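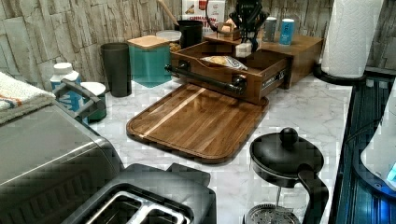

Counter at Irnavska. The wooden unit behind the cutting board is the one with the drawer.

Speaker notes: The drawer that was never closed
Session after lunch, so keep it moving. Leave the counter up while people sit down.

Opening
Good afternoon. I was asked to talk about a success. The invitation said "108 runs without a safety event," and that number came from our own summary page, so I can't blame the organizers. I want to spend my time on why I don't believe it.

The job sounds dull and it is. Open drawer, take out snack bag, set bag down on the wood, close drawer. The drawer unit stays where it is, the other stuff on the counter stays where it is, and nothing gets squashed. Wadari is the planning software. Brekke is the force-limit box that is supposed to stop the arm when something pushes back harder than it should.

(If anyone asks who sold us which part, say later. It always eats ten minutes.)

What the log said
Run it as a story. It's a Sunday, the lab is quiet, and the arm is told to close the drawer. Wadari sends the push. The drawer moves a little and jams on a corner of the bag. Brekke should trip. It doesn't. The arm leans on the handle for roughly 14 seconds, the whole unit slides back toward the stone, and then the log prints CLOSED, OK. Green line. Next run.

Pieter Mabaso was standing next to it and hit the stop. If he had gone for coffee we would have had one more green line and a broken rail.

PAUSE. Ask the room: how many of you would call that a success? Somebody usually laughs.

So why green? The check for "closed" was a timer plus a travel number. If the arm traveled far enough in the push direction, the drawer was closed. It did travel far enough. It took the furniture with it.

From overhead you get the arm, the tray and the cables in one view, and you'd think that would settle any argument about where things are. Look how close the arm is to the tray. The cables hang over the bag too. Our overhead check was told to look for the front edge of the drawer, and when it couldn't find the edge it kept the last answer it had. The last answer was from before the push.
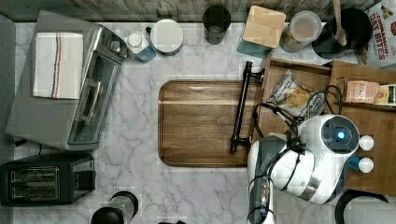
The part about the safety box
I was told, more than once and in a confident tone, that Brekke would catch anything the planner got wrong. So I went and read the settings.

The limit was fine. The limit was also switched off during "contact moves," since a contact move is meant to touch things. Closing a drawer is a contact move. Opening one is too. That leaves the limit guarding the arm while it waves through empty air, where it had very little to hit.

Somebody set it that way on purpose to get rid of nuisance stops. I understand why. They had a demo in July and the thing kept tripping. But the setting stayed, and the line on the safety sheet stayed as well, and the two no longer described the same machine.

Don't read the settings out loud. They can have the sheet.

Then I went back through the recordings by hand. Out of 108 runs I found 3 where the log says closed and the drawer is plainly out. All green. I don't claim I caught every one, because in some stretches I couldn't tell.

Leave this one up for the argument. Drawer forward, bag in it, gripper up at the top. A person gets the state of that drawer at a glance.

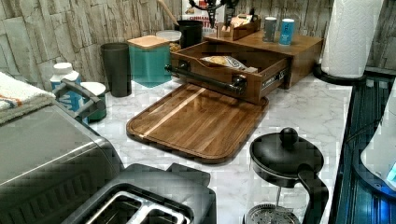

Misaki Arai disagreed with me when I gave a short version of this at home, and I promised to repeat it fairly. Her view is that three bad closes is a good rate for a new setup, that the planner did what it was told, and that I'm making a wrong label sound like an accident. "You'd have had a dent in a wooden box," she said. "Write it up and move on."

My answer: the dent isn't what bothers me. We trained on those labels. A pushed cabinet went back in as a good example of how to close a drawer.

She still thinks I'm overdoing it. Fine.

What we changed, and what I think of it
Brekke stays on during contact moves, with a lower limit. More stops, slower days.

The unit is now clamped to the counter. Turnwood, who did the woodwork, wanted to use glue. No.

"Closed" needs 2 sources to agree. One of them is the wrist camera, and I'm not yet sold on that. It sees what is right in front of the gripper and not much else. When the arm is over by the bag, the drawer may as well be in another building.

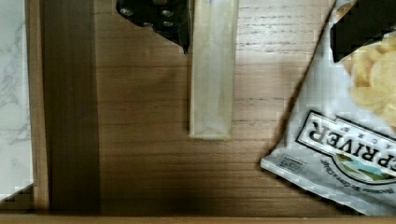
Wrist camera, chip bag on the wood.

Ask them to find the drawer. Wait. Then questions.

If they ask whether it's safe now: say it has stopped more often, and that I'd still want Pieter in the room.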